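Toy Fruit Table – Workshop Gallery

This page shows our sorting table in the shared workshop on Ashworth Road, Cluvville. The job is simple to explain: two robot arms, one table, toy fruit and vegetables, and a clear plastic container. The arms should learn to put the food in the container and also to take it out again. We call the project Gradura. The first version of the table was too soft and moved each time an arm stopped quickly, so we built it again on a black metal frame with a butcher-block top.

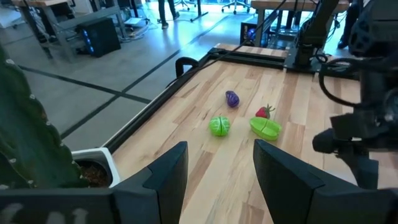
The top was the slowest part of the work. It is heavy, and we needed 61 screws and brackets before it stayed flat and did not make noise. After that we mounted the arms and spent 3 evenings only on cables. A cable that is too short pulls the wrist back, and a cable that is too long lies on the table and pushes the fruit away.

We also tried different positions for the cactus. It is useful as a fixed point when we compare one run with another, and it is tall enough that the arms must respect it. For now it stands at the far left corner when you sit at the front of the table.
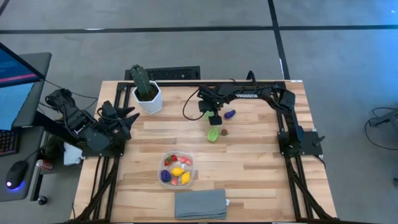

Brasell Makers' Workshop – Robotics Group

The two arms do not have the same hand. On the left arm there is a hand with several fingers, and the other one carries a parallel gripper. For small toys we like the gripper more, because it is easier to repeat the same grip. The round pieces are still difficult – they roll when the fingers close a little too early.

Our plan is to make 100 runs with the same set of toys before we change anything in the software. We write down each run on paper, with the number of drops and a short note.

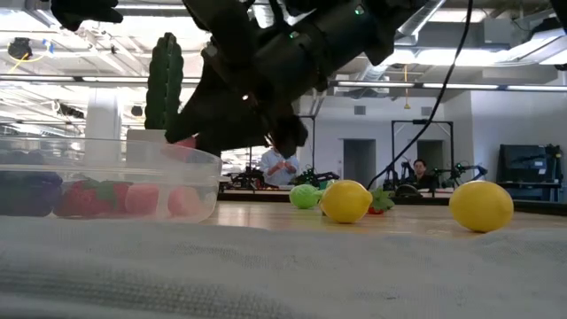 Small pink piece in the gripper, just above the container.

Next we want to try a softer surface on the finger tips and a lower container. The workshop is open for members on Monday from 5 in the evening.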